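Notes on Teaching by Demonstration: The Kitchen Tasks

29 January 2021

Posted in: Work, Robots
Filed by Ladan Kordestani

It has been several months since I last wrote on this site, and a number of readers have asked what the group in Ustmont has been doing in the meantime. The present entry is an account of our work on household tasks, and in particular of how a person shows such a task to a robot. It is written in a personal capacity. The views on method are mine, and Jelle Postma, who disagrees with several of them, has read the text and asked only that his disagreement be recorded.

The term "demonstration" covers two practices in our group. In the first, which we call hand guiding, a person takes hold of the robot's arm and moves it through the task while the joints are slack. In the second, a person stands apart from the robot, wears a pair of gloves and a headset, and moves his or her own arms while the robot follows. We refer to this second practice as remote demonstration, although the person is often no farther away than the next room.

Both practices produce the same kind of record: the position of each joint over time, the position of each finger, and the video from the cameras. The record is then used to train a control program, which attempts the task without a person. The quality of that program depends very heavily on the quality of the demonstrations, and most of this entry concerns that dependence.

Hand guiding

We began with hand guiding in May of last year. The method has much to recommend it. The person feels the weight of the arm, feels when the fingers touch something, and needs very little instruction. Josefien Mulder, who had never worked with a robot before she joined us, was giving usable demonstrations on her first afternoon.

The difficulties appeared when we moved from a single arm on a bench to a full-sized robot with two arms and legs. One person cannot hold both arms and also shape the fingers of a hand. Two people can, but they must agree on the timing of every movement, and they stand in front of the cameras while they do it. A program trained on such video learns, among other things, that there is usually a person beside the refrigerator. When that person is removed, the program behaves poorly. We spent much of the summer cropping and masking video before Fabian Nägeli proposed, quite correctly, that we stop.

Hand guiding is still used here for short movements where touch matters more than anything else. Turning a stiff jar lid is one of these. For tasks that involve reaching, stepping and carrying, it has been set aside.

Remote demonstration

The present arrangement places the operator in a room adjoining the kitchen room. The operator sees through the head camera of the robot and, on a second monitor, through a side camera. The gloves report the bend of each finger. The shoulders and elbows are estimated from trackers on the upper arm and wrist.

The first weeks were humbling. An operator's own arms are never quite the length of the robot's arms, and the correction for this is imperfect. Vesela Popescu, who is the shortest of our operators, found that the robot's hand would arrive beyond its target with great regularity. She now begins each session by touching four marked points on a board, and the program computes her correction from those. The procedure takes little time and has been adopted by all operators.

A second matter is delay. The interval between a movement of the operator and the movement of the robot is short, but it can be felt. New operators respond to it by waiting: they move, stop, look, and move again. The resulting demonstrations are full of small pauses, and the trained program reproduces the pauses faithfully. It will stop in front of an open shelf for no reason that a visitor could name. We therefore ask new operators to practice until they can make a reach in one smooth movement, even if it is slow. A slow reach is useful to us. A hesitant one generally goes into the discard folder.

The Follness task set

The tasks themselves come from a list which we named Follness, after the street where the group had its first office. It contains 30 tasks drawn from ordinary kitchen work. Some are trivial for a person, such as closing a drawer. Others would take a person a moment's thought, such as finding room for a tall bottle on a crowded shelf.

The task that has taken most of our time this winter is the fruit task. Fruit is to be moved between a refrigerator and a basket on the desk, in either direction. It was chosen because it combines a high reach into a confined space with a low and open one, and because fruit is forgiving. An apple that is dropped can be washed and used again, and a certain number of them have been.

For the fruit task we have now kept 690 demonstrations. I give the figure because readers have asked for it. I would add that the first part of that collection is markedly worse than the rest, and that Mr. Postma and I differ on whether it should be deleted. He holds that a program benefits from seeing clumsy approaches that nevertheless reach their goal. I hold that it learns the clumsiness. We have agreed to train one program on each selection and to compare them, which should have been done earlier.

On the approach to the shelf

Much of the skill in the fruit task lies in the shape of the hand before contact. A person reaching for an apple opens the fingers late, when the hand is nearly there. Our operators did the same at first, and the knuckles of the robot hand struck the edge of the compartment again and again. The robot hand is bulkier than a human hand, and its thumb sits at a different angle.

After some trial, we settled on a written instruction for the upper shelf. The operator raises the arm outside the compartment, opens the hand fully, and only then moves toward the fruit. The idle arm is kept low and relaxed along the side. The feet are placed in a slight stride before the arm goes up, and are not moved again until the arm is down. 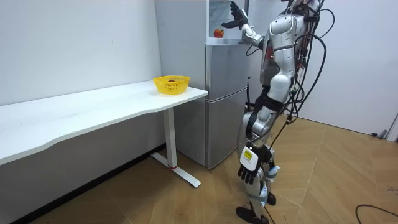

Fruit task, upper shelf: view of the workspace, with one hand open beside the apple and the other kept low.

The instruction about the idle arm was added at the request of Ms. Mulder, and I was slow to see its value. An operator who is concentrating on one hand forgets the other, which then drifts. It may rise to the height of the chest, or swing toward the desk. None of this matters to the success of a single demonstration. It matters a great deal to the program, which has no means of knowing that the drift was accidental. Since the rule was introduced, the trained program keeps its idle arm quiet, and the reaching arm is steadier as well.

Cables deserve a sentence of their own. Any reach above the shoulder draws on the cable slack at the back of the robot, and operators cannot see this through the head camera. The side monitor is there for that purpose, and a second person watches it during every session and may call a halt at any time.

Length of sessions

An operator works for ten minutes and then rests. This was arrived at by looking at the discard folder, where the later part of long sessions was very well represented. Raised arms become tired, and tired arms produce low, shallow reaches. Mr. Nägeli now keeps a schedule in which two operators alternate, and the one who is resting labels the demonstrations just recorded. Each is marked as kept, discarded or doubtful, with a short comment.

I would encourage other groups to insist on the comment. A label of "doubtful" is of little help two months later. "Doubtful -- thumb under the fruit, lifted anyway" is of considerable help, and has on one occasion sent us back to examine the glove calibration, where a fault was found.

What remains unsettled

Our program for the fruit task performs well when the fruit is near the front of the shelf. Toward the back it is unreliable. The natural response is to collect more demonstrations at the back, and this is under way. Ms. Popescu has suggested that the operator's view is the real limitation, as the raised hand hides the fruit from the head camera at the very moment it is needed. She may well be right. A small camera at the wrist has been discussed, and the objection so far has been the extra cable.

There is also the question of doors. All of the fruit demonstrations so far start with the compartment open. Opening it is a separate task on the Follness list, and joining the two has proved harder than either one alone, because the robot finishes the first task standing in the wrong place for the second. Our colleagues at Mosbridge have met the same problem with cupboards. They demonstrate the joining step by itself, as a task with its own name, and have kindly offered to share their notes.

The group's next report will go to De Graaf, who fund the kitchen work, and I will post a shortened version on this site when it has been accepted. Questions regarding the written operator instructions may be left in the comments. The instructions are in the process of being translated from Dutch, and Ms. Mulder will send the English text to anyone who asks for it.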